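Speaker notes - "Are the Machines Ready for Room Work?"
Vakotness Institute for Service Work, winter briefing
Prepared by the Service Work Program Office
Jan 12, 2023

Opening

Thank the hosts at Grube and introduce the program. State the question plainly: can a machine take over household and guest-room chores today? The position of the program office is that it can take over a few of them, under supervision, in rooms prepared for it. Members have asked for a firmer answer. Explain that the evidence does not yet allow one.

Remind the audience that floor care is a separate matter. Floor machines are in regular service at many member sites, and the Dustoseck trial was covered at the December meeting. Today's talk concerns work done with the hands.

Slide 2 - Small objects on a surface

Wiping a remote control is listed on most room checklists as a single line. The person doing it uses both hands, one to hold the remote steady and one to press the cloth against it. The cloth changes shape the whole time, and the buttons are small and raised. A gripper that squeezes too firmly will press keys, and one that squeezes too lightly will let the remote slide.

Point out the glasses on the same tabletop. Clear glass remains difficult for many depth cameras, and an arm that reaches across a bedside table must know where the glasses stand.

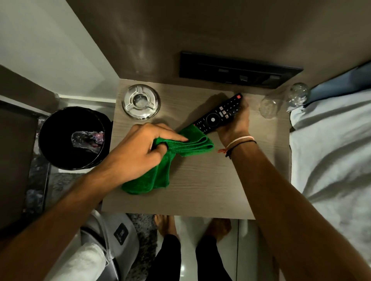

Famska wrote to the program office after reading the draft of these notes and objected that the standard was set too high. A machine need not wipe a remote the way a person does, the letter argued; it could set the remote in a small cleaning box and move on to the next task, and the room would be ready just the same.

Acknowledge that the point is fair. Changing the task is often cheaper than building a better hand. The cleaning box must still be loaded and unloaded, however, and the remote must first be found. Guests leave remotes in beds, in drawers and under pillows.

Report the bench results briefly. In 400 attempts with a two-finger gripper, the most common failure was losing hold of the cloth. Do not read out the full table. Copies are available at the door.

Slide 3 - Towels and other soft goods

Cloth is the harder half of the subject. A rigid object keeps its shape when it is lifted, and its position can be planned for. A towel has no fixed shape until someone gives it one. Two towels handled together are harder again, as the machine must decide which edge belongs to which.

In this example a green towel lies folded over a crumpled white one. The color difference would help a camera tell them apart. In a room stocked entirely in white, that help is gone.
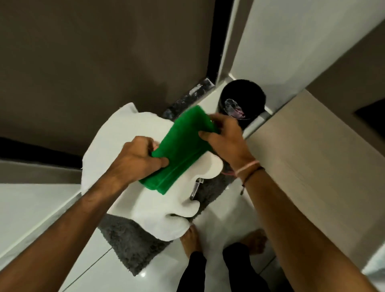
The usual demonstration begins with one towel, flat, on a clear table under even light. Our members work in small bathrooms, over mats and tile, with little space to either side. The program office therefore asks suppliers to show folding in a room of ordinary size, starting from a heap. Grube has agreed to offer such a room for 30 days.

Pause here for questions on the trial room.

Slide 4 - Recommendations

Sites should not plan staffing changes on the basis of towel or surface work by machine. Sites with more than 1,000 rooms may wish to name a contact for the trial. Requests for loan equipment go through the program office - not directly to suppliers.

Close by giving the date for written comments and the location of the sign-up sheet.

Last updated: 2 weeks after first circulation

Contact the Program Office | Copyright Vakotness Institute for Service Work | Back to top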